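Questions fréquentes sur le sondage municipal de Terkmont

Mise à jour : vendredi 17 août 2018

Vous avez été nombreux à nous écrire après la publication des premiers résultats. Nous regroupons ici les réponses aux questions qui reviennent le plus souvent. Pour les autres, l'adresse de contact se trouve en bas de la page.

Qui a réalisé ce sondage ?

L'enquête a été menée par le bureau d'études Vandasari, à la demande du journal local Ido. La rédaction a choisi les thèmes, et le bureau a écrit les questions. Floor Vandenberghe est responsable de la méthode. Aucun parti et aucun candidat n'a participé au financement.

Combien de personnes ont répondu ?

Nous avons obtenu 797 réponses complètes, pour 1778 personnes contactées. Les questionnaires interrompus avant la question sur l'intention de vote ne sont pas comptés dans les résultats.

Comment les personnes sont-elles choisies ?

Par tirage au sort dans une liste de numéros de téléphone, fixes et mobiles. Quand personne ne répond, nous rappelons deux fois, à des heures différentes. Il n'est pas possible de s'inscrire soi-même comme volontaire, et je sais que cela déçoit certains lecteurs. 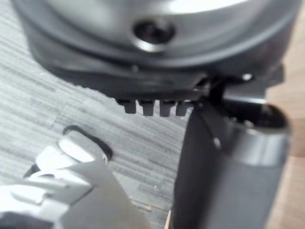 Une personne qui demande à participer est presque toujours une personne très intéressée par la politique. Si nous acceptions ces demandes, le groupe des indécis deviendrait trop petit dans nos tableaux.

Pourquoi le total ne fait-il pas toujours 100 % ?

Les pourcentages sont arrondis à l'unité. Il arrive donc que la somme donne 99 ou 101. Les chiffres avec une décimale sont dans le fichier complet, mais nous déconseillons de les citer dans un article, car ils donnent une impression de précision qui n'existe pas.

Quelle est la marge d'erreur ?

Elle est de 3,5 points pour l'ensemble de l'échantillon, au niveau de confiance habituel de 95 %. Pour les sous-groupes (les moins de 30 ans, par exemple, ou les habitants d'un seul quartier) elle est nettement plus grande. L'avance d'Analyn Lumanlan sur Sherif Amrani est de deux points : avec un tel écart, on ne peut pas dire qui est en tête.

Pourquoi le nom de Rowena Yap n'apparaît-il pas dans le second tour ?

Au moment des appels, elle n'avait pas encore déclaré sa candidature. Elle figure dans la question ouverte (« Quelle autre personne souhaiteriez-vous voir se présenter ? »), mais pas dans les duels. Elle sera ajoutée à la prochaine vague, prévue en février. La même règle vaut pour tous : un nom entre dans le questionnaire à partir de la déclaration officielle.

Que signifie « redressé » ?

Les personnes âgées répondent plus facilement au téléphone que les jeunes. Sans correction, leur opinion aurait trop de poids. On compare donc l'échantillon avec la population adulte de la commune, selon l'âge, le sexe et le quartier, et on donne à chaque réponse un coefficient.
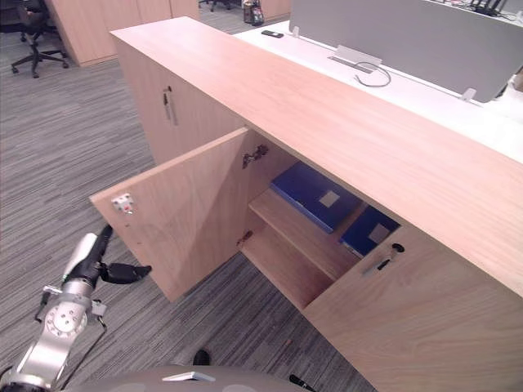 Nous ne corrigeons pas selon le vote précédent. Beaucoup de personnes se souviennent mal de ce vote, ou préfèrent ne pas le dire – la question est posée quand même, et les réponses sont publiées à part.

Mes réponses sont-elles anonymes ?

Oui. Le numéro de téléphone est séparé des réponses à la fin de l'appel. Le journal reçoit seulement des tableaux, et aucun chiffre n'est publié pour un quartier qui compte trop peu de répondants. C'est le cas de Sarmiento, qui est regroupé avec le centre.

Puis-je reproduire les résultats ?

Oui, à condition d'indiquer la source, les dates des appels et la taille de l'échantillon. Pour un graphique, merci de ne pas couper l'axe vertical.

À qui signaler une erreur ?

Écrivez à Erlinda Dagdag, au service des lecteurs d'Ido, avec le numéro du tableau concerné. Les corrections sont indiquées en tête du fichier, avec leur date.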